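Notes from the spare room

I have finally started on the spare room, which regular readers will know I've been promising since the spring before last. The carpet came up in November (five bin bags of it, and a smell I won't go into) and since then I've been going round and round about wallpaper.

My mother papered every room in the house at Clesalach, ceilings included, and she did it on her own with a pasting table that folded up whenever you leaned on it. I inherited the brush and the plumb line but none of the patience! So I asked Jailson Barros, who hung the paper in our hall, what he'd do in a small room that only gets the sun after four. He said go pale, go small, and for goodness' sake buy one roll more than you think you need.

Small prints are very forgiving, it seems. With a big pattern you have to match every drop and you end up throwing away a good bit of each length. Little sprigs hide a wonky join, and our walls lean like an old gatepost. I sent off for samples from Surard and stuck them up with masking tape, then left them for a fortnight so I could see them morning and evening. One went a nasty green under the lamp. Another, called Tikano, looked lovely until I stood back and it turned into porridge.
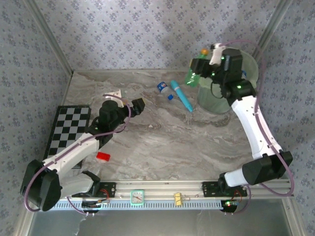
I've more or less settled on a floral from Leite, on a soft greyish ground, and I'm going to line the walls first because Jailson made me promise. The lining paper hangs sideways, did you know that? I didn't. It keeps the seams from landing on top of each other.

The paste is in the cupboard under the stairs and my sister is coming to hold the other end. If anyone has a long pasting table they could lend me, preferably one that stays up, do drop me a line. I can collect, and I'll bring cake.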